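Search this site
Type and hit enter
Search

Moving a piano up to the third floor (or not)

May 19, 2018

Quick one, I have to be out the door by noon. Will fix the typos later. Probably won't.

So. The piano. Those of you who read the December post know that my aunt left me her upright, a Mészáros, walnut, heavy as a car, and that it has been sitting in her old front room in Brikcombe ever since because I live on the third floor and the stairs turn twice. The house sells in a few weeks. Piano has to go somewhere. Ideally here.

Got three quotes. First one was a guy who said he'd come look and then didn't. Second one, Divton, sent a woman with a tape measure who was very nice and measured the landing four times and went quiet. Third was over the phone, $400, no questions asked, and I got nervous about the no questions part. Shouldn't somebody ask about the stairs?

Divton came back on Tuesday with $2,485. For one piano. That's with a crane, a street permit, and the living room window taken out and put back. I read the email standing up and then sat down.

Things I have learned this month, in no order:

The weight is mostly the iron plate in the back. You can't take it out. People on forums say you can take it out. Don't.

You CAN take off the front panel, the lid, the fallboard and the bottom board, and it makes the thing slimmer by enough to matter on a tight turn. Not lighter by much. Slimmer.

Casters on old uprights are for looks. Do not roll it on them across a wood floor, my aunt did once and the groove is still there under the rug.

Wait a couple weeks before you tune it. It has to get used to the new room, the humidity and so on. My tuner wants even longer.

Landlord needs something in writing from the insurance people. Mine wanted it on letterhead, which, ok.

I asked at work if anyone had done this and got a lot of stories, all bad. 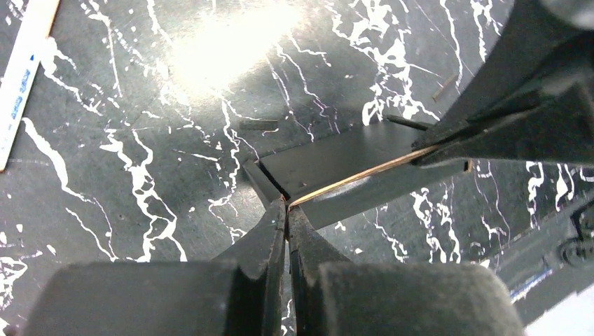 Pravesh Rampersad thinks I should forget the crane altogether. He wrote that he had an upright taken up to a fourth floor by the stairs, four movers and a strap system, and that the trick was standing it on end at the turn, which the first two companies had told him was impossible. Took them under an hour. He said to measure the diagonal, corner to corner on the short side, and not the width, and that if the ceiling over the landing clears the diagonal then it goes. He also said sell it and buy a digital, but he says that to everyone.

So I measured the diagonal. Had to drive out to Brikcombe to do it, 30 miles each way, and then of course I'd left the landing numbers on the kitchen counter at home. Called my neighbor, who went in with the spare key and read them to me over the phone. It clears. By not much. Less than the width of my hand. And that's the bare ceiling, there is a light fixture right where you'd want the top of the piano to swing through, so the fixture would have to come down, and that's the building's fixture, so that's another letter.

Emailed Divton with all that and asked if they'd do the stairs instead. Still waiting. If they say no I'll try Luvier, they did my cousin's safe.

Meanwhile I sat and played it for a while in the empty house. Everything else is gone, the couch, the good lamp, the plates. Sounds enormous in there with no carpet. The low D sticks like it always did and I've decided I'm not getting that fixed. My aunt used to flick it back up with her thumb in the middle of a piece without slowing down, and I found out I do it too, never noticed. I only know 7 songs all the way through. Played all of them. Twice for the short ones.
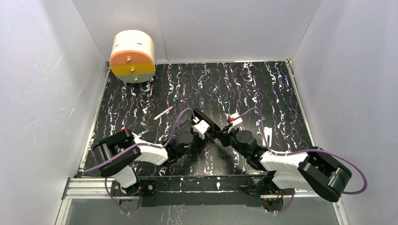
Anyway the other question is where it goes once it's up. I had it against the long wall in my head, but that's the outside wall and it's got the radiator, and heat is bad for the soundboard. Short wall by the kitchen then, which means the bookcase moves to the hall, which means the coats go I don't know where. On the other side of the short wall is the neighbor with the spare key. She says she doesn't mind piano. She hasn't heard me do scales yet.

I've also got to get a pad or somthing to go under it. People use those thick rubber ones, or carpet squares, or cups under the casters. Opinions welcome. I'd like to not spend another hundred bucks on rubber.

If anyone has had one taken up by the stairs in an old building with a turn like mine please comment, and say what you paid. Also wheather you tipped and how much. I never know with movers.

Ok noon. Going.

Recent posts

The piano, part one
What I kept from the front room
Radiators that knock at night
Soup for people who are packing
Three chairs, one good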